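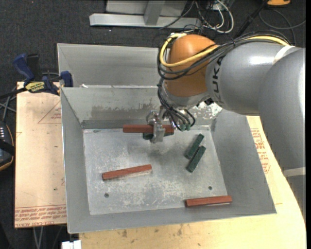
Robot arm over a gray metal bin.

Customer Goodwill Program: Progress Report
July 1, 2022
Prepared by Hinata Sakamoto for the Faltard management group

Summary

The program is on schedule in two of its three parts. Phone support and the thank-you notes are running as planned. The complaint follow-up work is behind and will need more staff time to catch up.

Phone support

All 15 support staff have finished the listening course run by Brunon. Team leads now sit in on calls twice a month and give feedback the same day. Staff asked for more freedom to settle small billing problems without a supervisor, and we started allowing this in May for credits up to $10. Callers with small disputes are passed along less often, and the leads want to keep the rule.

Thank-you notes

Handwritten notes go to customers who renew for a second year. Kikuchi prints the cards and has been reliable on delivery. Several customers wrote back, mostly to name the person who had helped them. We read those replies out at the Monthly Staff Meeting and put copies in the employee's file.

Complaint follow-up

The plan was to call every customer within 3 working days of a closed complaint. We are taking 8. Two people left the team in spring and only one has been replaced. The call list also has to be pulled by hand from Mureo, which takes most of a morning each time. IT has the request for an automatic list but has not given us a date.

Spending

Training came in under budget. Postage went over after the rate change. We would like to move the unused training money to cover it.

Next period

Fill the open position on the follow-up team.
Get a date from IT for the Mureo list.
Send the short customer survey and report the answers by office.

Decision needed: approval to move the training funds to postage.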